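Endemstead Dispatch: What's New in the Inbox

Good morning, and what a couple of weeks it has been! The Wumier records story went up on the site last Thursday night's equivalent of the graveyard shift (we hit publish at ten past eleven, which I do not recommend) and by breakfast the inbox had more in it than it usually gets in a month. So this edition is mostly housekeeping, with a good helping of your mail.

First, the records story itself. If you missed it, Wondimu Negussie spent most of the winter asking the Wurnness town office for the bids on the Fankhauser bridge contract. He got a polite no, then a polite maybe, and then a box with 400 pages in it, unsorted, some of them printed on both sides with the back upside down. He read all of them. The piece we ran is the short version, and I still think it's the best thing this site has published. The bid sheets are posted in full underneath it, so you can check our reading against your own. Two of you already have, and we fixed a wrong date in the fourth paragraph as a result. The correction is noted at the bottom of the story, where we put all of them.

Second, the morning briefs. We started these in the fall as a test, and I'll admit I was the one dragging my feet. I thought short items would eat up the time we need for the long ones. I was wrong, and I'm delighted about it! Leonie Schnyder has been turning them out with her coffee, and half of our longer stories this year began as a brief that somebody wrote in to correct or add to. The zoning piece started that way. So did the one on the school bus routes. From now on the briefs will land at 6:15 instead of 7:00, so the early shift at the plant can read them before clocking in. Same length, same place on the page.

Third, comments. We closed them over the holidays when the spam got out of hand, and plenty of you let us know how you felt about that. They're coming back in April. You'll need to sign in with an email address, and you can use any name you like as long as you stick with it. Jagadeesh Kurup has rebuilt the whole thing so replies stay under the comment they belong to (the old system scattered them all over the place, and following an argument was like reading a torn-up letter). If you had an account before, it should still work. If it doesn't, write to the help address and he'll sort it out. 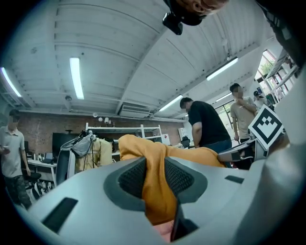

Damian Ammann writes that the briefs are fine as far as they go, but he wants to know which ones we plan to follow up on. He'd read an item on the water rates in January, waited for more, and never saw another word about it. Couldn't we mark the ones that are still open?

What a good idea, and yes. Starting with the next edition, any brief we're still working on will carry the word OPEN at the end, and when we're done with it we'll say so and link to whatever came of it, even if what came of it is nothing. The water rates item is the first on the list. We have the new schedule in hand and are waiting on one phone call to make sure we've read the second tier correctly.

Leonie Zaugg had a different question, on how we choose which letters to print. There isn't much of a system. We read everything, we run what adds something to a story, and we cut for length but never for opinion. If we cut yours, you'll see the cut version before it runs. Letters under 600 words have the best chance, and a phone number helps a lot, as we do call to check that you are you.

A few small things before I let you go. The search box is working again - it had been leaving out everything older than last summer, which explains the puzzled notes we got from people hunting for the flood coverage. The print button now prints the story without the menu wrapped around it. And the Saturday reading list has moved to the end of the week's last edition, so there's one less email for you to open.

Keep the mail coming. Tips, gripes, corrections, a photocopy of something you think we ought to look at - all of it gets read, usually by me, and usually with great pleasure. The office door is on the side street, next to the shoe repair place, and the mail slot is big enough for a good thick envelope.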